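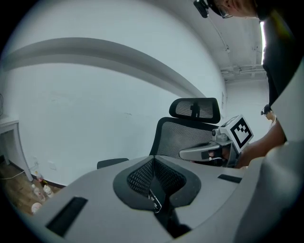
Two Hands and a Headrest: My Summer of Teaching by Showing

I have been promising a post on the demonstration work since August, and a few of you have written to ask whether I gave up on it. I didn't! I got busy, and then my wrists got tired, and then I got busy again. So pour yourself something and settle in, because I have a lot of small things saved up.

For anyone new to the blog, I spend part of my week recording demonstrations at Esgate. The short version is that you hold a gripper in your own hand, you do the chore with it, and the recording goes off to help a robot learn the same chore. The gripper has a printed cube on top, black and white squares with a thick border, and that's how the software works out where the tool is in the room. When I started I had pictured joysticks. My previous stint, over at Andier, was all remote control, with the arm on one side of a glass panel and me on the other, and I loved it in the way you love a difficult pet. But you could never quite feel what you were doing. I once spent a whole afternoon trying to fold a dish towel through those controls and went home wanting to apologize to every towel I own.

With the handheld tool you get the feeling back. You close the fingers on something and you know right away if it's slipping. The price is that you have to forget you have a perfectly good hand. My left one kept sneaking in to help for the whole first week, steadying this and nudging that, and every one of those takes had to be thrown out.

The chair weeks

The task set I want to tell you about is office chairs, which I volunteered for thinking it would be a rest after the kitchen tasks. Mesh office chairs, the kind with a separate headrest on top. I have sat in chairs like that for most of my working life and never gave them a thought, and now I can't walk into a bank without looking at the backrests.

A chair is a funny thing to work around. It rolls when you lean on it and it swivels when you don't want it to. The back gives a little under the gripper and then pushes back at you. You also end up stooping over it, head down, trying to see the fingertips without blocking the marker cube with your own arm. I found it helped to plant my feet first and then bring the gripper in from the side, low and slow, with my elbow well out of the way. My first good batch was 25 takes, and I was so proud of them that I brought in lemon bars.

We wear a little camera on the head for this as well, with a cable, and I'll admit I have walked out to the parking lot with mine still on. The thing to know about the head camera is that it goes where your attention goes. If you glance at the clock, so does the recording. I've learned to look at what I'm about to touch a moment before I touch it, and it has made me a calmer person at the stove.

Slow, but not too slow

The guidelines from Berchtold, whose software we use, say to move at a natural pace, and it took me ages to understand what that meant. I was moving like somebody carrying soup. When I watched my takes played back, there were long dreamy pauses in the middle where I was just thinking. The fix was to rehearse the motion a few times before recording, until my hand stopped asking me questions. My best take on the chairs ran 18 seconds, and my worst one I won't be sharing.

I also keep a notebook now. If the gripper catches on the mesh, I write down which way I came in. Those scribbles have saved me more time than any of the fancier tips I've collected.

We start on the Camen tasks next, drawers and cupboard doors mostly, and I have a practice session booked for Saturday morning at 11. If any of you have done drawers by hand like this, please leave me a comment about handles, especially the little round knobs, which I'm dreading.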